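4. Smoking ribs on the Janaro grill

1. Fill the water tray up to the line and close the lid.
2. Set the dial to 2 and wait until the lamp is green.
3. Put in the ribs with the bone side down. One load is 2,000 g at most.
4. Add wood chips after the first hour – not before, or the meat gets bitter.
5. Take out the ribs and let them rest for 9 minutes before cutting.

Note: For a half load of 700 g or less, use only the upper rack.

Caution: The tray stays hot for a long time. Always wear gloves when you empty it.

Text: Sewwandi Kodikara, 6/6/26

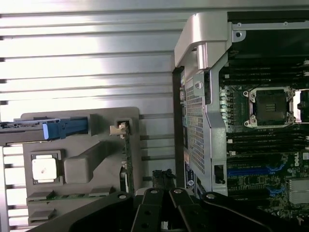

Grey tray with blue latch handle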